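I run the packing floor at Birko, a small shop that ships replacement parts and little accessories in poly bags. We started handing some of the bag work over to a pair of robot arms last December. A few people running rooms like mine have asked how we got the arms going without making everyone miserable, so I typed it all up. Last updated 18 Jul 2023.

You don't need to be an engineer for this. I'm not one! You do need patience, and a packing crew that's willing to tell you when your idea is dumb.

## Step 1: Write down the boring jobs

Before you buy or borrow anything, sit with your crew and go through a shift. I had a spreadsheet called Tirenska (after our old warehouse, long story) and in it we listed 37 separate hand motions. Picking up a bag was one. Turning it so the seal faces away from you was another. I would've guessed a dozen, tops.

Then let the crew mark which ones they'd be glad to lose. My people wanted to keep final checks and anything with a handwritten note in it. They were thrilled to give up sorting small bags, which kills your wrists by the end of a shift.

## Step 2: Start with the worst item you have
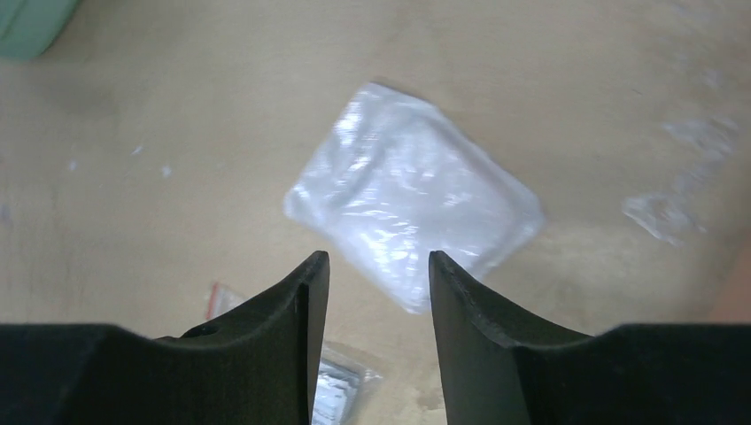 My big mistake was practicing on nice stiff cardboard boxes for weeks. Everything went great, I bragged to the front office, and then we moved on to real stock and it all fell apart (my pride included). Bags are hard. A clear one on a light table is all wrinkles and glare, and when there's a smaller packet lying partly under the fingers and a loose bit of film off to the side, the arms have to be told which of those you care about. So show them all of it, early on. Mix your sizes, turn the bags at odd angles, and leave the scraps where they fall for some of your practice runs.

Our magic number for practice was 552 demonstrations before I trusted the arms with bags at all. Yours will be different. Keep a tally on paper next to the station, because the person teaching will lose track after lunch.

## Step 3: Have the packers do the teaching

Please don't skip this one. I had our setup company, Sial, do the first batch of demonstrations, and they picked up bags like people who had never packed an order. They pinched the middle. Anyone on my crew will tell you to go for a corner!

Once the packers took over, things improved fast, and the mood changed too. It went from "the thing that's coming for my job" to "the thing I'm training, and it's kind of slow today." We also wrote the teaching hours into the schedule as paid work at the lead rate. If you ask people to teach on top of their normal quota, they'll resent it, and they'll be right.

## Step 4: Add the chunky stuff

When bags are going okay, bring in something with a totally different feel. We went with zippered cases. They hold their shape, so it's tempting to think they're easy, but they're wide and you want both arms working together on them. 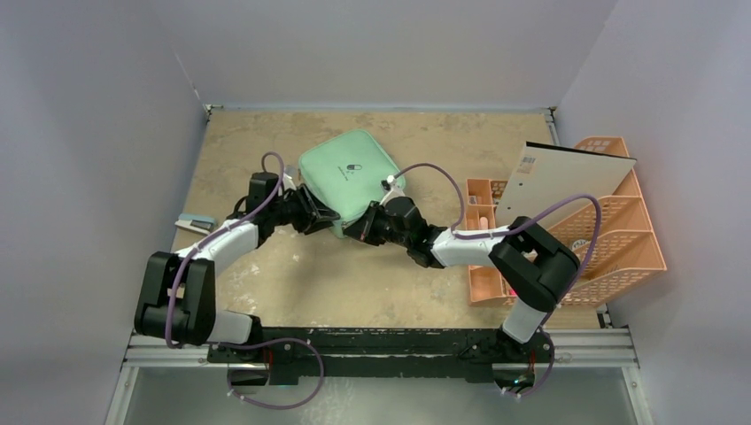 *Both grippers at the front corner of a mint-green zippered case, organizer over on the right.*

A few settings that helped us:

- Slow both arms down for the approach, then bring the speed back up once the item is held.
- Start with the case at an angle some of the time. If it's always square to the table, that's all they'll learn.
- Check the cable slack with the arms stretched out as well as folded in.
- Wipe the table at every shift change and put it on the checklist, with initials.

## Step 5: Change the jobs on paper too

We log everything in Zereo now, and last month it had the arms at 2207 items handled. The crew still packs far more than that. What's different is who does what. Two of my packers split their shift between the line and minding the arms, and their job titles and pay changed to match. I dragged my feet on that paperwork for way too long and I got an earful, deservedly.

Quotas need a second look as well. Ours was 4000 items a month per line, and it assumed an even mix of easy and fiddly orders. With the arms taking a lot of the easy bags, the people were left with the fiddly pile and the same target. We lowered it after a couple of rough weeks. Do yours before you switch anything on.

Next on my list is labels, and I'm dreading it. I'll add a Step 6 when we've got something worth copying.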